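# Vulladska front-loading washing machine

The Vulladska is a white front loader for homes where the machine stands in the bathroom or kitchen and must share the place with other things. We have sold it from our shop in Flosau for several years, and we also keep one connected at the back, so customers can try the door and the programmes before they decide.

The door opens wide to the left. Please measure this side before you order, as the hinge cannot be changed to the other side. With the door fully open it is easy to put a basket on the floor close to the opening and load with both hands. The drum is stainless steel, with raised ribs which lift the clothes while it turns.
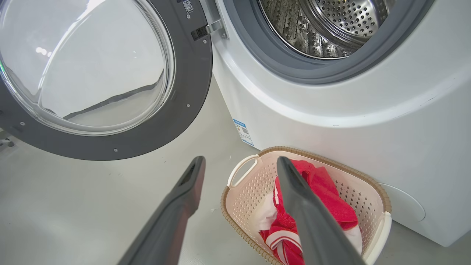 Hjørdis Björklund wrote to us in March that she was worried about the rubber ring round the opening, as her old machine kept coins and small socks there. She now wipes it with a dry cloth after the last wash of the day and leaves the door a little open, and she has had no smell. We give the same advice to everybody.

## Before the first wash

- Remove the transport bolts from the back and keep them for moving house.
- Run one empty cotton programme without clothes.
- Check that the feet stand firm. A soft floor mat under the machine is not a good idea.

Strong reds should be washed alone the first times — also when the label says the colour is fast.

## Cleaning the filter

The filter is behind the small cover low on the front. Put a flat dish and an old towel under it, open slowly and let the water come out. Hair and threads can be taken away by hand.

## Price and delivery

| | |
|---|---|
| Machine | 3,126 |
| Delivery and connection | 170 |
| Taking away the old machine | 85 |
| Guarantee | 2 years |

Delivery is to the room you choose, if the stairs allow it. For spare door seals and filters please write to Fuad Seyoum at the parts desk, and give the model number from your receipt.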